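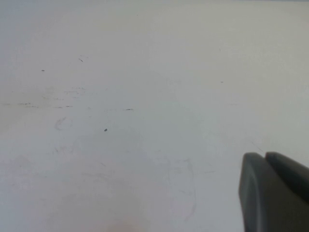
What Color Is White?

By Shona McPhee

If I asked you to go and find something white, I bet you'd be back in no time with a sheet of paper, or a sock, or maybe an egg if somebody had left the refrigerator within your reach. White seems like the easiest color in the whole box. It's the crayon that hardly ever gets used up! But white is a bit of a trickster, and to find out why, we have to start with light.

Sunlight looks plain, the way water looks plain. Inside it, though, all the colors of the rainbow are traveling along together, mixed up so well that you can't pick any of them out. When sunlight shines into raindrops, the drops bend each color by a slightly different amount, and the colors spread apart into the big stripy arch you've seen after a storm. Your eyes can do the opposite job. When all those colors arrive at your eye together, your brain says, "Ah — white."

So what makes a thing white? A ripe tomato soaks up most of the colors that land on it and sends mostly red back to you. A leaf sends back a lot of green. A white thing is generous and sends nearly everything back, a little of every color, bouncing in all directions. Snow does it, and so does salt, and so does milk.

Now for the trickster part. A white thing can only send back the light that reaches it. Put a white plate under a yellowish lamp and it sends back yellowish light. Carry the same plate to a shady window, where much of the light is coming from the blue sky, and it sends back something bluer. The plate hasn't changed one bit, and you probably won't even notice a difference, as your brain is very good at guessing what kind of light you're in and quietly fixing the colors for you. Painters have to learn to un-fix them. My old art teacher, Golnar Golestani, once had us paint a boiled egg without using any white paint at all, and I came home with lavender and butter yellow and gray all the way up my sleeves. It was the best egg I ever painted.

Very bright light can play a different trick, especially in photographs. A camera can only take in so much light in one spot before it runs out of room, so the brightest part of a colored lamp may come out pale, even when the lamp is a strong color.

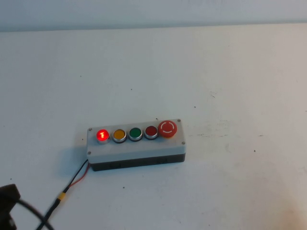
The red light at the left end of the row is switched on. Its middle looks white and pink.

Would you like to try some white-hunting yourself? You'll need a sheet of white paper and 4 other white things from around the house. Lay them all on the paper, side by side, near a window. Suddenly the sock looks a little gray, and the egg may look a little pink, and you'll wonder how you ever called them the same color. Then lay a bright red book next to the paper, with the sun shining on the cover, and look for a faint rosy glow on the white. That glow is light that bounced off the book first. 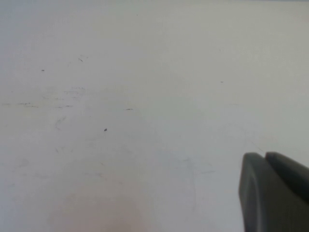 Pale gray-white, with faint bluish and pinkish patches.

You can do the whole thing again in the evening with the lamps on. My neighbor's boy Keyvan drew his white things twice, once in the morning and once just before supper, and used nine crayons. The white one stayed in the box.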